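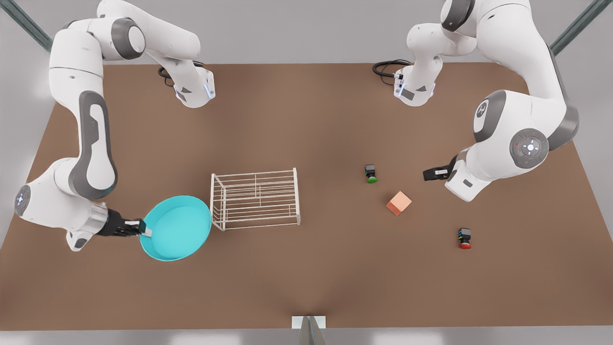

Ticket 1596: Dishwasher stops mid-cycle, shows E4
Opened by: Matilde Vilela
Unit: Vodura built-in, second-floor kitchen
Status: Closed, grudgingly

Reported problem
Machine fills, washes for 13 minutes, beeps four times and gives up with E4 on the panel. The manual defines E4 as "contact service." Service defines E4 as "see manual." I have now done both and feel very well informed.

Log

Entry 1. Turned it off at the breaker, waited 20 minutes, turned it back on. Same result. The clock now also says midnight, so that's two faults.

Entry 2. Pulled the filter and rinsed it. Found a grape stem and half of a label from a jar. Neither was enough to stop a machine, but I took them out anyway. Ran Quick Wash. E4 at the same point.

Entry 3. Called the Lilier service line. They asked if the dishwasher was level. I put a level on it and it leans toward the window, like everything else on this floor. Adjusted the front left foot until the bubble behaved. E4.

Entry 4. Moved on to loading, on advice from the same phone line. Shallow bowls go on the lower rack, facing the center and tilted so they drain. Anything round with a wide bottom will happily lie flat over the spray arm if you let it. 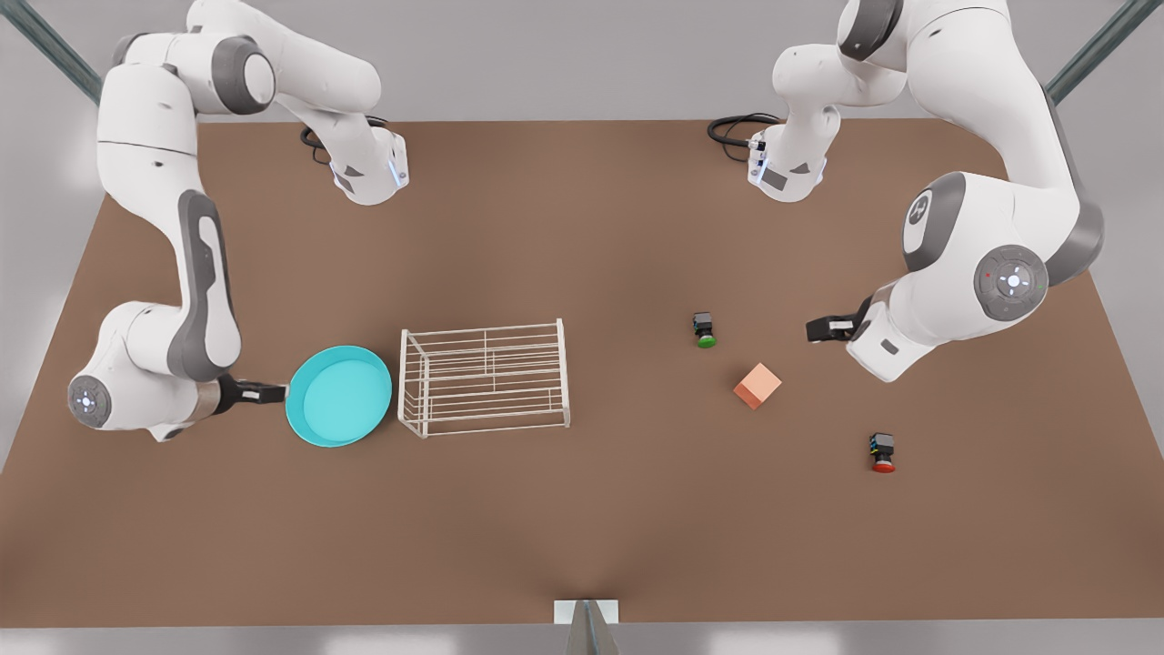 I reloaded to the letter, spun both spray arms by hand to check that they cleared, and ran it again. The bowls were perfectly arranged when E4 came up. They looked great sitting in the dirty water.

Entry 5. The dirty water was the clue, and I'd like it noted that I walked past it three times. The machine wasn't draining. Bailed out the tub with a mug, pulled the kickplate and followed the drain hose back. Whoever pushed the unit into place last October had folded the hose flat against the cabinet wall.

Entry 6. Straightened the hose and clamped it in a high loop under the counter. Ran a full Normal cycle, 80 minutes. It finished. Dishes clean, tub empty, clock still midnight.

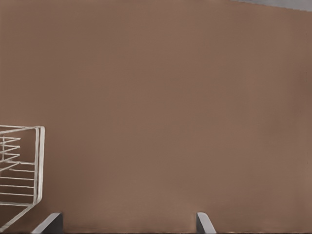

Resolution
Kinked drain hose. No parts replaced. The Astus pump quoted over the phone wasn't needed and has been taken off the order.

Left open
Clock. The manual says to hold Start and Delay together. I have held them in every combination my hands allow. Please route to someone with longer fingers.

M.V., 8 August 2024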